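Support > Simulation > Grippers and end effectors
Ticket: Comparing two grippers in the tiled room, views come up tilted
Status: Open
Product: Ondgate controller, Plondness room pack

Hi all! I've been trying to pick between two gripper setups in the sim before we spend money on the real thing, and I've hit a couple of snags I can't sort out on my own. Long post, sorry, but I'd rather give you too much than have you write back asking for logs.

My setup: Ondgate controller, default gains, physics step rate at 900, and the Plondness room with the tiled wall and the red sofa. The two candidates are the stock gripper and the Joresov parallel one with the flat rectangular fingers. I run the same reach script for both, 3000 steps per run, and I reset the room in between (full reset, I did read the sticky).

Problem one is the body view. I expected the room to load level and it comes up leaning hard to one side, with the big teal panel taking over most of the right half. I checked the world file and gravity is pointing where it should, so I'm guessing it's the camera mount rotation being applied twice? Or I've fat-fingered a sign somewhere, always a possibility with me.

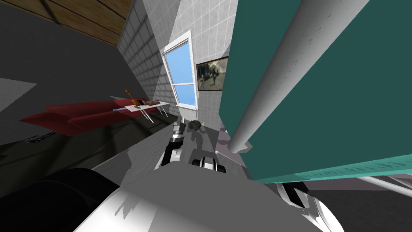
Body view: arm reaching into the room, window and framed picture behind.

There's also a faint see-through gray shape near the arm, over by the tiled wall. Is that the target pose overlay? I thought I'd switched overlays off in the config, and toggling it again made no difference. If it's only drawing and has no collision shape I'm happy to ignore it, but I'd like to be sure before I trust any contact numbers.

What I've tried so far:

Reloaded the room pack from scratch. Same tilt.
Zeroed the camera mount rotation. The view swung around and I lost the arm completely, so I put it back.
Rolled the controller back one version. Same tilt, and my saved poses wouldn't load (ugh).
Dropped the step rate to 200 to see if something was drifting at startup. Slower, otherwise identical.

Problem two is on the wrist camera, and this one matters more to me because it's where I compare the fingers. I want both of them in view with a clean gap between them when they're open.

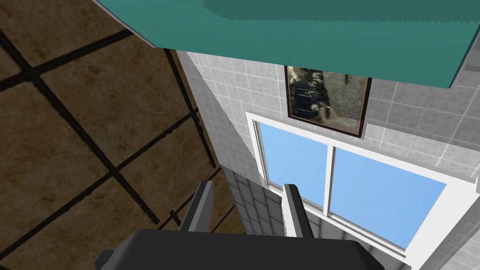

The finger spacing looks fine to me as far as it goes, but the palm eats up a good bit of the bottom and I can't tell how much of that is the camera offset and how much is just the shape of the housing. The stock gripper has its own wrist offset in the Hầu config file. Should I be copying that over for the parallel one, or does each gripper need its own? The readme says "set per tool" and then the table only lists one tool!

I also get a warning on 11 of my runs, "end effector frame not aligned with parent." It never stops the script, it just sits there in yellow making me nervous. Could be the same thing as the tilt, could be unrelated.

Update, Saturday: swapped the load order so the gripper comes in before the cameras. The warning is gone, the tilt is still there. I'll attach the config and the startup log tonight once I've cleaned out my old comments. If anyone has a wrist offset that works with the parallel fingers, please paste it here and I'll run it.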